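Ticket: Bottom freezer drawer not closing, refrigerator in the side kitchen
Opened by: Wubit Weldu
Assigned to: Arne Grube
Status: Closed, parts on order
Priority: Normal

Problem as reported

The lower freezer drawer on the grey refrigerator will not go all the way back. It stops short, and then the freezer door won't seal. I noticed it first thing, when there was frost along the gasket and the top layer of ice packs had gone soft. I pushed the drawer in by hand and it seemed fine, but an hour later the door was open a finger's width again.

We keep tea in that drawer when we want it cold fast, so it gets opened a lot. Food is in the upper part and is not affected as far as I can tell.

-- Wubit

Reply, Arne Grube

Thanks. A few questions before I come up.

Is the drawer catching on the same side each time? Does it still stick when it is empty? And is anyone putting bottles in upright? The Plernetti drawers are shallow and a standing bottle will hit the shelf above.

Please move anything you care about to the Utik freezer downstairs for now. Leave the drawer contents alone otherwise, I want to see how it gets loaded.

Reply, Wubit Weldu

Bottles go in lying down, we learned that one already. I haven't tried it empty. It feels like the right side, but I wouldn't swear to it. Frozen stuff is downstairs, second shelf.

Work log, Arne Grube

9:40. Checked the level of the cabinet. It leaned forward slightly. Turned the front feet out until the door swung shut by itself from half open. This is how it should have been set from the start.

9:55. Emptied the drawer and ran it in and out. It still caught near the end of travel, though less than before. Took the drawer out completely. There was a ridge of ice at the back of the right rail. Melted it with a cloth and warm water and dried the rail.

10:20. Drawer back in, runs freely when empty. Tried it next with a bottle in it and the door wide open.

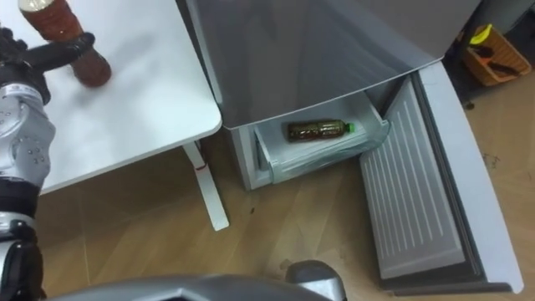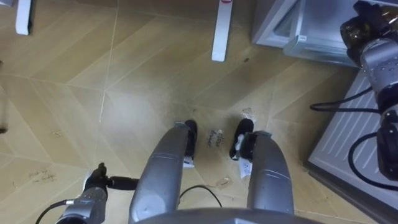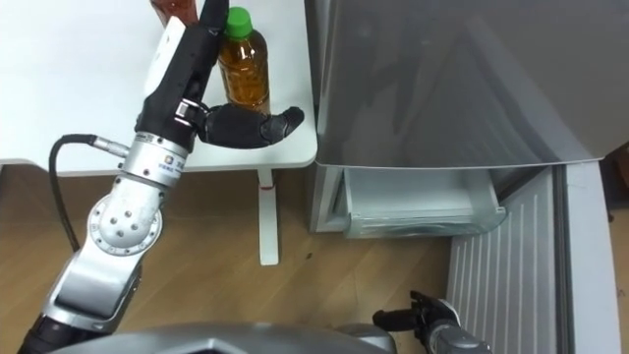 First picture: lower freezer door open, drawer partly out, green-capped bottle lying inside. Last picture: a green-capped bottle standing on the white table.

10:35. Found the other half of the problem. The thin plastic liner along the right side of the drawer can ride up and get pinched at the rail. When that happens the drawer feels closed but springs back a little. With a bottle lying flat and the liner pressed down, it closed every time. With the liner pulled up on purpose, it stuck on the second try.

10:50. Took the liner out and wiped the gasket with soapy water. The lower corner of the gasket is stiff and has a small split. It will hold for now. Ordered a new one from Marar.

11:05. Closed everything up and set the freezer one step colder to bring it back down. Put a thermometer inside.

Follow-up, Wubit Weldu

Checked after 24 hours. Door was shut and there was no new frost on the gasket. Can we put the liner back? Without it, spills go straight into the corners of the drawer and they are hard to get clean.

Reply, Arne Grube

Not that one. It is too wide. If you want something in there, cut a piece to fit the bottom only and don't run it up the sides. The Plemen mats are stiff enough to stay flat and you can rinse them in the sink.

When you close up, push the drawer until it stops, then shut the door. Don't use the door to push the drawer in -- I suspect that is how the liner got dragged up in the first place.

Follow-up, Wubit Weldu

Mat cut and in place. Checked again at 36 hours, still no frost. Frozen food is back upstairs. Fine to close this from my side.

Closing note, Arne Grube

Closed. Gasket to be fitted when it arrives, expected in October. I will open a separate ticket for that. If frost comes back before then, reopen this one and note which side of the gasket it is on.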